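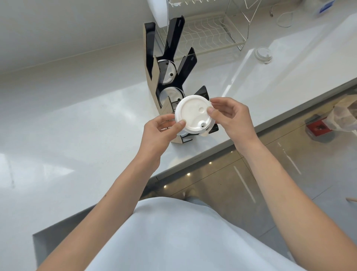
Unit 4: Reorder Points for Low-Cost Consumables
Operations Management for Food Service
Notes prepared by Emlyn Samuel and Xinyi Tian. Revised 2020-04-04

4.1 Scope
Unit 3 dealt with perishable stock, where the main cost is waste. Unit 4 deals with items that do not spoil in any period we care about: cups, lids, napkins, sleeves, receipt rolls. The unit price is low and the holding cost is mostly shelf space. The cost of running out can be much higher than the price of the item, as a drink to go cannot be handed over without its cup.

4.2 Terms
Demand rate (d): units used per day, averaged over the review period.
Lead time (L): days from placing an order to having the goods on the shelf. Unpacking time is included.
Safety stock (S): units held to cover demand above the average during the lead time.
Reorder point (R): the stock level at which an order is placed.
Inventory position: stock on hand plus stock on order, minus any units already promised to another site.

R is compared with the inventory position. Comparing it with stock on hand alone is the most common error in the homework and leads to double ordering.

4.3 Basic formula
R = d x L + S

Worked case. The Altthorpe site uses 425 lids of one size per day. The supplier, Teltix, delivers in two days. The manager has set safety stock at 333 units.
R = 425 x 2 + 333 = 1,183 units

The order is placed when the inventory position falls to 1,183. Lids come in full cartons only, so the order quantity is rounded up to the next carton. R itself is not rounded.

4.4 Mixed sizes
If one lid fits several cup sizes, demand for the lid is the sum of demand for those cups. Variation partly cancels, and the pooled safety stock is smaller than the sum of the separate ones. The saving is largest when the sizes sell independently of each other. It disappears if all sizes rise and fall together, as they do on hot afternoons in July. 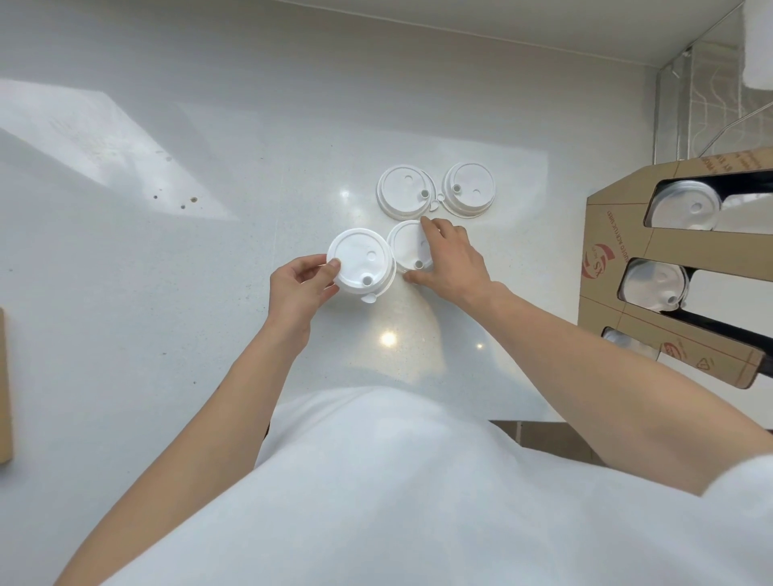

Pooling also has a limit at the counter. Stock in the back room and stock within reach of the server are two separate inventories, and each needs its own reorder point. For the counter, L is the time taken to walk to the back room and return with a sleeve. At Altthorpe this was set at 60 seconds. Demand over such a short interval is uneven, and the daily average is a poor guide. Use the busiest interval on record in place of d x L.

4.5 Review method
Continuous review: the position is updated after every withdrawal. Suitable where the register deducts stock.
Periodic review: the position is checked at fixed intervals. The protection period becomes L plus the review interval, and S must be recalculated to match.

4.6 Problems
1. Repeat the case in 4.3 with a lead time of five days and the same safety stock.
2. The site moves to a periodic review every three days. State which terms in the formula change.
3. Read the Plaridix case (Kozma and Long) and identify the point at which the inventory position was misread.

Submit written answers to Zixuan Bai before Unit 5.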